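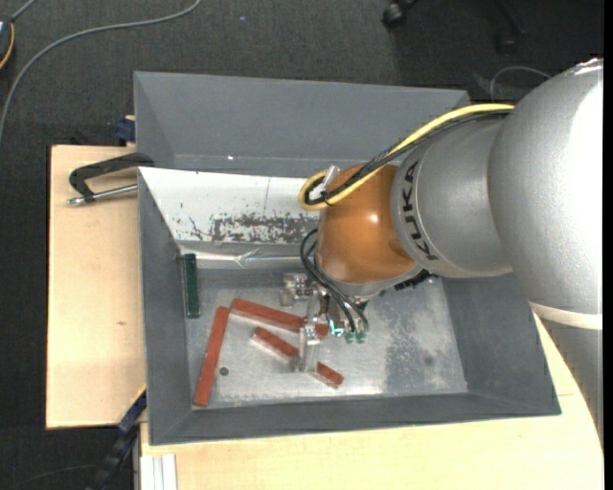
Dusby Business Forum > Banking and Lending > Overdraft called in after a merger, is this normal?

Menaka_M
Hello all, long-time reader and not much of a poster, so bear with me. Our bank was taken over by Cutum in the spring and we had a very nice letter saying nothing would change. Well, last week we had a rather less nice one. They want our overdraft brought down by 75 per cent by the end of August, and whatever is left turned into a loan over 3 years. We have never missed a payment. My brother Tahsin does the books and he's been up till all hours redoing the cash flow, poor love. Has anyone been through this?

trudy.kerslake
Oh Menaka, I do feel for you, we had the very same letter (same second paragraph, I'd bet!). Please don't sign anything yet. I rang and asked for a named person in lending, and once I had one things were a good deal more civil. We ended up with 40 per cent off the limit, spread over the winter, which we could just about manage.

Leonidas K
I'll be the grumpy one. An overdraft is repayable on demand, it says so in nearly every agreement, and a new owner is going to look hard at what it has bought. A loan with a fixed term might be safer for you in the long run. At least they can't ask for it back on a whim if you keep up with it.

trudy.kerslake
That's all very well, Leonidas, but a loan doesn't go up and down with the seasons, and that is the whole reason people like us have an overdraft. In January we hardly touch it and by June we're living in it.

Leonidas K
Fair point about the seasons. I still think people lean on overdrafts for years when they should have borrowed properly - and I include myself in that, before anyone digs out my old posts.

Imtiaz A
Menaka, what does your facility letter say about notice? Ours had a review date in it, and the bank agreed to leave things alone until then. Worth a look before you ring. Also ask about the arrangement fee on the loan, as ours was tucked away on page 7 and I very nearly missed it. We moved to Pinto in the end and they've been fine, a bit slow with the paperwork but pleasant.

Menaka_M
Thank you all, you are kind. Tahsin has found the letter and there is a review date, in November! So I shall ring in the morning with that in front of me and a large pot of tea. Imtiaz, did Pinto want a personal guarantee?

Imtiaz A
They did ask. We said no to the first version and they came back with a capped one. Get a solicitor to read it.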